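Stop grading robots on the last frame 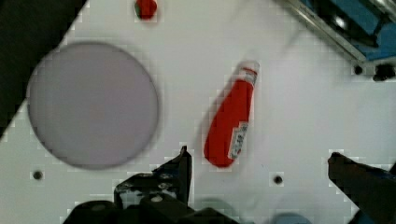
Wrist view: plate, ketchup bottle on its side, gripper open.

Quick one, I have a train to catch. Read the Lokari writeup over the weekend. 367 trials, one success number per task, and every trial scored from the final frame. Bottle on plate? Pass. Done.

I think this is a bad habit and we should drop it.

A final frame tells you where things ended up. Nothing about the way there. A policy that grabs the bottle cleanly and one that shoves it across the table, drops it twice and gets lucky – same score. Same row in the table. Then people wonder why the thing falls apart on a new desk.

Harish Rana argued with me about this in April. His point: final-state scoring is cheap, and two labelers will nearly always agree on it. Fair. Process scores are messy. Zulema Jara and I tried a scale of 5 on old Vurnau runs and disagreed alot about what counts as a "regrasp".

Still. Messy numbers beat clean ones that hide the intresting part. Minimum I'd ask for: count of grasp attempts, time to first contact, and the wrist video for every pass. Not only the failures. Everybody posts failures now, great, but the ugly passes are where I learn the most.

Three columns. Not a big ask. If Lokari rescored those trials and the ranking stayed the same, I'd happily shut up – but I want to see the columns first.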